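Knowing when to stop wiping
By Sioned Phillips
Aug 10, 2026

Eleri Eynon has spent most of two years watching a robot clean a table, and she would like it known that her own kitchen is a disgrace.

"My partner brings it up at parties," she says. "I can tell you the moment when a wipe stops being useful. I can't tell you when I last did our stove."

We're in the back office at the Ifans Lab in Sundbridge, where Eynon and her colleague Shafiq Mollah run a project called Ninditz. The name doesn't stand for anything. Mollah says they tried to make it stand for something when the funding form asked, and the result was so bad that they left the box blank and got the money anyway.

What Ninditz is after is a robot arm that can wipe up a mess and then quit. The wiping is the part visitors like. The quitting is the part that has eaten the two years.

"You show it 400 wipes, driven by people, and it learns to wipe," Mollah says. "Lovely. Then it goes over the same spot until somebody hits the stop button. Or it does one big proud swipe and parks itself with the mess still there. It had picked up the movement and had no idea what the movement was for." 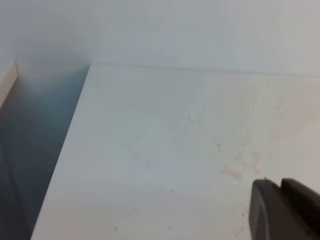

The white surface and its stains, from the wrist camera.

The obvious fix was to have the arm check its own work. Take a look, decide whether there's a mark left, go again if there is. They tried it, and learned that "is there a mark left" is a harder question than it sounds on a surface that has been through a lot. Old stains stay put. Faint streaks from the last wipe look, to a camera, a good deal like something that needs wiping.

"We had a version that was terrified of specks," Eynon says. "It would have scrubbed through to the floor for a crumb. I understand the impulse, I was a waitress, but it doesn't finish a job."

I ask why they didn't just use a cleaner table. There is a pause in which the two of them look at each other like parents deciding who'll explain where the dog went.

"We did," says Mollah. "It worked beautifully. We wrote a very cheerful abstract in December. Then we moved it onto a normal table."

The cheerful abstract was withdrawn. Eynon keeps a copy in her desk and offers to show me, then can't find it.

Asking people when they'd had enough

The method they ended up with started as a complaint. The people who drive the arm for the training runs were being told to wipe until the table was clean, and several of them objected that they didn't know what that meant. Alun Beddoe, then a summer student, put it in writing. His email asked whether "clean" meant clean like for guests or clean like for yourself.

"I was annoyed for a whole afternoon," says Eynon. "Then I thought, well, that's the paper."

So they went back to the recordings. Seven people were sat down with 200 of the old runs and asked to mark one thing in each: the point where they personally would have put the cloth down. They had the fixed camera to work from, with the wrist camera alongside. 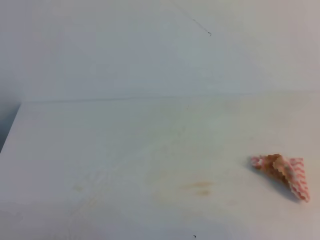 View from the fixed camera, with pink and white stripes at the right.

The marks did not agree, and nobody expected them to. What surprised Mollah was the shape of the disagreement. On a plain surface people's stopping points were bunched up tightly. On a surface with old marks they spread out, and the same people were late every time.

"There's a fussy person in every household," he says. "Now we have them as data."

In most studies you'd average all that into a single answer and move on. The Ninditz group kept the spread. The arm is trained on the whole range of stopping points for each run, so that what it learns is closer to "by now, most people would have quit" than to any rule about colour or dirt. Before each new pass it estimates how many of the seven would already have walked off. When that gets high enough, it lifts away and goes back to rest.

I say this sounds like peer pressure. Mollah says the reviewers used a longer word.

What the wrist sees

The two cameras turned out to be their own headache. The fixed one takes in the tabletop, a lot of wall and whatever happens to be lying there. The wrist one gets close, which is helpful right up until the gripper is in the way. Colours don't match between them either. A stain that's a proper rusty orange-brown in one can look like weak tea in the other.

"For a while we trusted the wrist, being nearer," says Eynon. "That was a mistake. It's like judging a haircut from inside the hair."

They now let the wrist view guide the movement and give the fixed view most of the say on stopping. When the two disagree badly, the arm is supposed to back off and look again. It doesn't always. Emlyn Rosser, the lab's technician, has a tally of these on the side of the filing cabinet and won't discuss it with journalists. I tried.
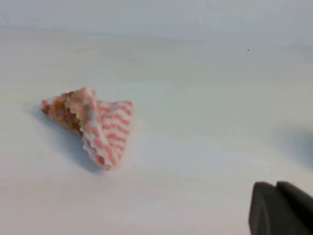
Does it work?

Mostly, and Eynon is careful about the mostly. In their latest round the arm stopped inside the human range far more often than the older version managed. The gain was biggest on tables with a history. On a spotless one there was hardly any difference between the two, and she insisted that go in the article.

There are 3 kinds of failure left that she'll own up to. Pale liquids fool it. Shadows from the arm itself can read as leftover mess. And it has no notion that a cloth gets full.

That last one bothers her most. A person feels a cloth give up and folds it over, or goes for another. The arm will carry on pushing liquid from one place to another with every sign of confidence.

"It's a very good impression of my brother," she says.

Folding is next on the list, though Mollah would rather do shadows first, and they have been having this argument since before I arrived. He takes me through to the bench, where a run is being set up, and explains that the starting position of the cloth matters more than you'd think. Come in flat and you smear. Come in from the side with a folded edge leading and there's a chance of gathering the stuff up. 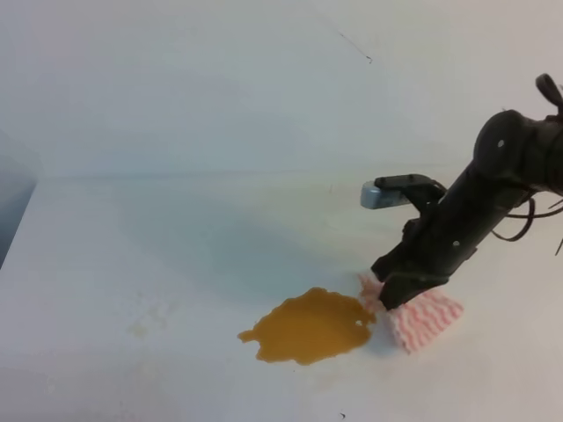 He also wants more fussy people. Seven was what they could get for the price of lunch, and all of them work or study in the building. A second group is being lined up in Olcombe, where a colleague of Beddoe's has access to people who clean for a living. Eynon thinks the professionals will stop earlier than the students did. Mollah thinks later. There's a small amount of money on it.

The recordings and the stopping marks will be released once the consent forms are sorted out. Beddoe, for the record, did get his name on the paper. He's third author, and the email is quoted in the introduction.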